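16 February 2023

Moltcombe churchyard, second visit. Frost until mid-morning, then drizzle. Set up over the nail by the lych gate and closed the level run with an error of 2 mm, which I shall accept. Planside want headstones, kerbs and the larger yews, all on one sheet.

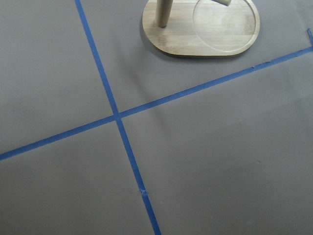 Two strips of blue tape, crossing.

Ghazal Hassanpour held the staff. We fixed 11 stones along the north wall before the batteries gave out. The spare set was on charge at the office.

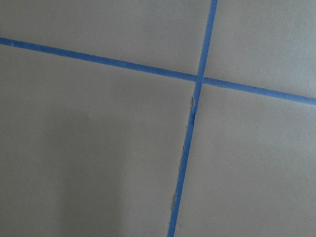
The north-east corner needs control points of its own, as the yew blocks every line from the gate. White chalk is poor on the path there. Blue tape stands out well on flat grey, and a cross made of two strips gives a point to aim at even when the strips do not meet square. I shall try it on the grey slabs by the vestry. The 1970s plan puts the boundary at the foot of the bank – doubtful, given the old post holes higher up.

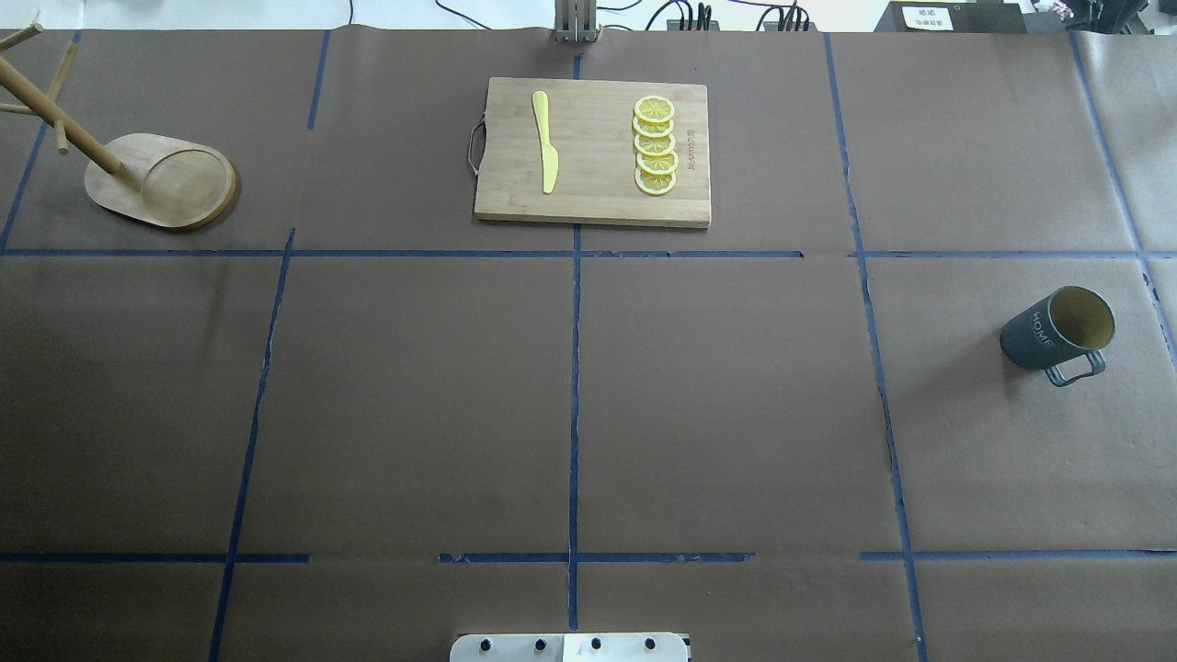
Grigoris Kokkinos thinks the bank was cut back when the lane was widened. He is looking for the drawing. Until it turns up the boundary stays dashed. 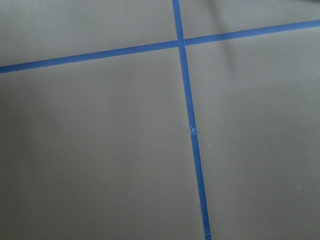
Plotted the morning's readings after supper. Stone 381 falls on top of its neighbour, so one of the two bearings was booked wrongly. The sheet still has no grid; I should like thin blue lines over pale grey, as with the tape, with each cell left clear for numbers. Remeasure both stones. Take the long tape and both sets of batteries.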